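Trurkari Hardware Forum > Cooling and Thermals > Repasting interval for always-on boxes?

komska_relay
Thursday, August 10, 2023
I maintain a small file server that has been up for 258 days since the last shutdown. Load temperature has climbed 5 degrees since January at the same fan speed. Dust filters are clean. Is it worth pulling the cooler to replace the paste, or is the drift too small to matter? The paste is the gray stuff that shipped with the cooler.

slotfive
Five degrees over that period is within what I would expect from room temperature alone. Log intake air next to the CPU sensor for a week and subtract. If the difference is flat, leave the cooler where it is.

If you do open it, clean the metal lid with isopropyl and a lint-free wipe before judging anything. Old paste left in a thin film gives uneven spread on the next application.
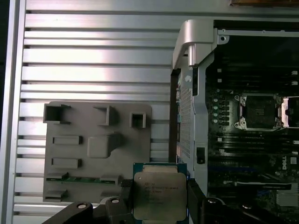
Twist the cooler a few degrees before lifting. On pin-type sockets, a straight pull can bring the processor out with the cooler while the lever is still locked. Run the machine under load for ten minutes first so the paste softens.

bogdan_tray
Disagree on waiting. Cheap paste pumps out under thermal cycling, and a tube costs less than a week of logging. I redo mine every two years regardless.

Handle the part by its sides and keep fingers off the contacts.

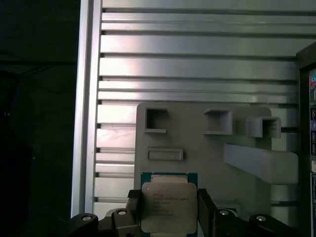 CPU gripped at the side edges, lid facing out.

slotfive
An always-on server barely cycles. Pump-out is a desktop problem. Every removal also carries a risk to the socket, and a fixed interval ignores that.

vandgate77
Check airflow before either of those. My drift was a fan that reported 2,565 rpm and moved almost nothing, with the exhaust side blocked by a cable bundle. Clearing it got me 4 degrees. Plastic shrouds and covers can also sit slightly off their clips, and then air bypasses the heatsink.

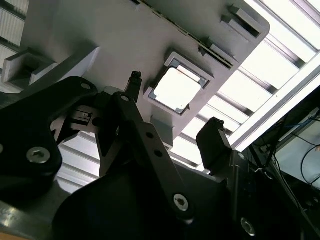
Underside of a gray plastic panel, clips at upper right.

bogdan_tray
Fair on airflow. I would still repaste while the cover is off.

komska_relay
Intake logging is running now, one sample per minute. I reseated the shroud and left the cooler alone. Will post the difference when I have a full week.

slotfive
Post idle and load separately, please. A paste problem shows up mostly under load.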